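1/ Clearing the kitchen table for a 1,000-piece jigsaw, wish me luck. Thread for my fellow puzzle tragics.
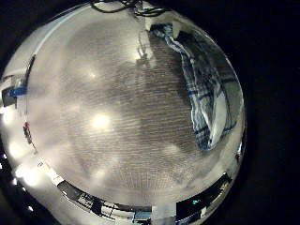

2/ The puzzle is a Jabłońska, my first. It's a harbour at dusk, so the colours are gorgeous and about half of it is going to be the same shade of grey water. Why do I do this to myself!

3/ Edges first, always. My neighbour Edeltraud Stüber starts with whatever she fancies (usually a boat) and finishes before me every single time. I refuse to learn from this.

4/ Sorting update – I've got muffin trays out for the sky, the rooftops and the bits I'm calling "brown, maybe rope". Took me 2 cups of tea.

5/ Someone asked if Sakora ones are any good for beginners. Yep! The 400-piece ones are great, nice chunky cut, and my mum's favourite is the lighthouse.

6/ Glare is my nemesis at night. I turn off the overhead light and drag the lamp over from the lounge, much easier on the eyes.

7/ Edge done except for one piece. ONE. I've been under the chair and through the box.

8/ Found it in my dressing gown pocket. Going to bed, water tomorrow.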